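Handout 7: Comparing two grippers on soft material

In the last handout we worked with boxes and bottles. Such objects keep their shape, so the gripper can close at the same place each time. Cloth is different. Today we compare the Trosetti gripper and the Drivent gripper on folded clothes and towels, with the same arm and the same controller program.

Before you start, please read the safety page again and check that the speed is set to the low value. Write the name of the gripper on top of your sheet. Last February two groups mixed their sheets and we could not use the results.

The main question is where the fingers should be when the closing command is sent. With a wide opening the finger may come down on the flat part of the cloth, and then it pushes the layer and does not pick it. A folded edge gives more material to hold, but the edge must be between the two tips. Look at the wrist camera view and compare the position of the left tip and the right tip with the fold.
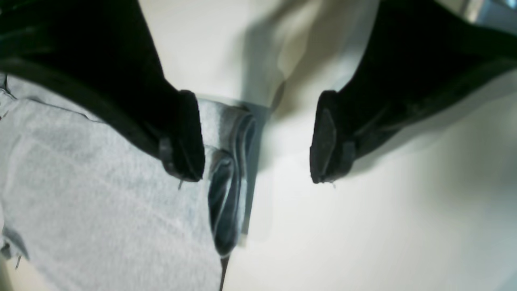

Montri Bunnag objects to this method: in his opinion we should not trust the wrist view for height, and a group that looks only at this camera will close too early. He would use the side camera for height and keep the wrist camera for left and right only. I agree with him on the height. For this exercise please record both views and note which one you used for your decision.

Pad surface is the second point. A worn pad can slide on smooth cotton and still hold a knit well. Do not change the pads between trials. Loose fibers on the pad should be removed before each new series, with the soft brush and never with the fingers while the arm has power.

Parameters for both grippers:
Closing time: 400 ms
Trials per fabric: 7
Fabrics: 2 (one knit, one woven)

Send the log files to Meron Adugna before the next lab. A failed grasp is also a result, so please leave it in the log.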